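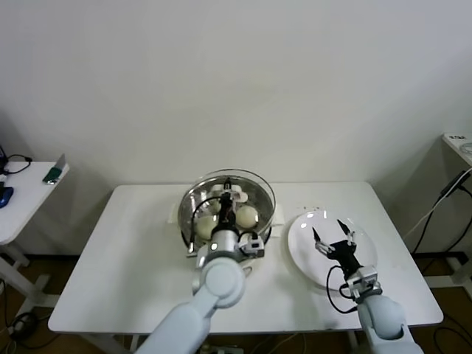

Two eggs in the glass bowl, left gripper in between them, right gripper open over the plate.

I've been teaching a robot to handle eggs, and I'm having way more fun than anyone should have with a carton of eggs and a plate!

The job sounds like nothing. Take an egg out of the bowl, put it on the plate, go back for the other one. I drive the arms by remote control, one with each hand, and everything I do gets saved so the robot can learn from it later. One trip through the whole task is one demo. I have 67 good ones so far and I want 100 before I start any training.

If you read my January post you'll remember Lotden, the towel folding project, where I took the arms by the wrist and pushed them through the motions. That worked fine for towels (towels forgive everything). For eggs I switched to remote control. When I was pushing the arms around directly, my own hands kept getting into the camera views, and I also never got a good feel for how hard the fingers were closing. Now I sit off to the side with a pair of handles, squeeze, and the grippers squeeze along with me. The handles are from a kit called Zergate that I put together over a long weekend, and the software doing the recording is Vilela, which I've complained about here before and have since made peace with.

The bowl is the hard part. A flat tray would be easy, but a glass bowl has walls that curve up, so an egg near the side wants to roll back toward the middle the second you nudge it. You have to come almost straight down, get a finger on each side, and then close so slowly that it feels silly. My first evening I went in at a slant every time and just chased eggs in circles. Once I started lowering the gripper into the open space first and then sliding over to an egg, things got so much better – I wish I'd tried it on day one.

Then there's the question of which arm does what. I tried having the left arm do the whole trip, bowl to plate, and it was a long awkward reach. Passing the egg from left to right in midair felt great, and looked great too, but I lost 28 demos to fumbled passes before I admitted it was a bad thing to teach first. I'll come back to it. For now the left arm lifts and carries, and the right one waits open by the plate and helps steady the egg as it comes down so it doesn't wander off toward the rim.

One thing I didn't expect is how much my mood shows up in the recordings. If I'm in a hurry, the arms are in a hurry. I played back a batch from late one night and every move had this little jerk at the end, which is exactly how I stir coffee when I'm tired. Those got deleted. I do short sessions now, and I move the eggs between demos so the robot doesn't learn one single spot in the bowl.

A few people asked what the fingers are like on the shell. I go by feel on the handles and stop the moment I sense any push back, then lift a tiny bit and wait. That little wait matters! If the egg is going to slip, it usually slips right then, while it's still low.

Next up is finishing the set, then a first training run, and then we find out how much of my fussing made it across. I'll post the results either way, cracked or not.

Recent posts
Folding towels by hand with Lotden
Putting together the Zergate handles
Vilela settings I keep changing back
A day at the Wardale robot meetup
839 clips later: cleaning up my old recordings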